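Snack box restock today. I do this once a month, on a Monday if I can, and a few of you asked how I keep it going without spending a fortune. Short thread.

The box is an orange one that came with a Flolarine order two years ago. I was going to recycle it. It turned out to be the right size for the living room table, so it stayed.

Everything single-serve goes in. Packets, wrapped biscuits, small candy. Anything that needs a clip or a rubber band after opening goes in the kitchen cupboard instead.

I buy most of it at Dimaculangan, the grocery on the corner by the bus stop. They sell loose packets out of the case for less than the supermarket charges for a multipack -- you just have to check the dates yourself.
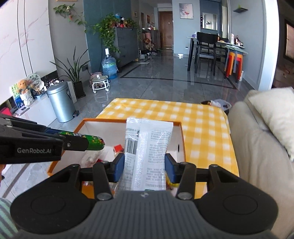
Dates are the slow part. They are nearly always on the back in tiny print, and every brand puts them somewhere different. I read each one before it goes in. Oldest on top, newest at the bottom.

Tall and round things go in last, along the sides. If they go in first they roll around and the flat packets end up underneath and get crushed.

My limit is 20 items. Past that the bottom layer gets forgotten. In March I found a Pleter wafer down there that had gone soft in its wrapper.

Somebody asked about calories. I keep a note on my phone. The whole box last month added up to 2,232, and the worst single thing in it was an Adach nut bar at 372. I try to stay under 3,000 for the box. It is shared, so I don't worry much past that.

Crumbs: tip the box out over the sink before you refill it, wipe the inside with a damp cloth, let it dry. Same day, shake out the tablecloth.

One change this month -- less chocolate, more salty things. The chocolate was gone in four days last time and then there were complaints.

Next refill I want to try dried fruit. If you know a kind that comes in small packets and isn't all sugar, tell me.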